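Orcombe homes told to clear the worktop, but where is it all meant to go?

Tenants on the Orcombe estate in Tamness have been handed a leaflet on how to keep a small kitchen tidy, and not everyone is persuaded it was worth the paper.

The four-page guide, Room to Cook, was pushed through 1256 letterboxes this month by Jurnero, the firm that manages the flats. It promises "a calmer kitchen in 9 easy steps". Readers are told to stack plates by size, keep mugs off the drying area, store shoes and shopping bags in the hall and leave the worktop clear at the end of each day.

Few would argue with a clear worktop. The trouble is that many of the Orcombe flats have only 2 wall cupboards, and one of those has the boiler pipes running through it. Once the dry food and the pans are in, the crockery has to live somewhere, and for most households that means a pile beside the sink.

Jurnero says the advice was drawn up after visits to flats across the estate. It did not say how many, or whether anyone was cooking at the time.

The leaflet is keenest on what it calls "lifting the big things". A fridge, it says, can be raised on a low slatted rack so that the space beneath is put to use, and a cloth over the top will keep off dust and grease.
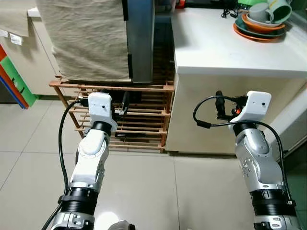
Plenty of people do this already, and did so long before there was a leaflet. Whether it should be recommended to every household is another matter. A full fridge is heavy, and the guide gives no advice on what sort of rack will bear the weight, or on how to check that it stands level on a tiled floor. Nor does it mention that a fridge needs air moving round it. A cloth that hangs down the back could cover the vents, and you would think a line on that might have been found among the tips on folding tea towels.

Asked about this, Jurnero said the guide was "a starting point" and that tenants should follow the instructions that came with their own appliances. Many of the fridges on the estate were bought second-hand, and came with no instructions at all.

The last page carries a voucher for 8 per cent off storage goods from Chuang, a homeware shop on the Tamness ring road. Jurnero says it receives nothing from the arrangement. The shop is two buses away, and the voucher runs out in December.

Residents at a drop-in session were polite about the guide, on the whole. Several liked the page on stacking, which suggests keeping bowls and plates apart so the one you want does not bring the rest down with it. Others wanted to know why the money had not gone on a third cupboard – a request first put to the firm 2 years ago and still, according to Jurnero, "under review".

The firm would not say what the leaflet cost to print and deliver. A second guide, on bathrooms, is planned for the new year. Tenants who would like larger type can ask for a copy at the estate office, open from 10am until noon.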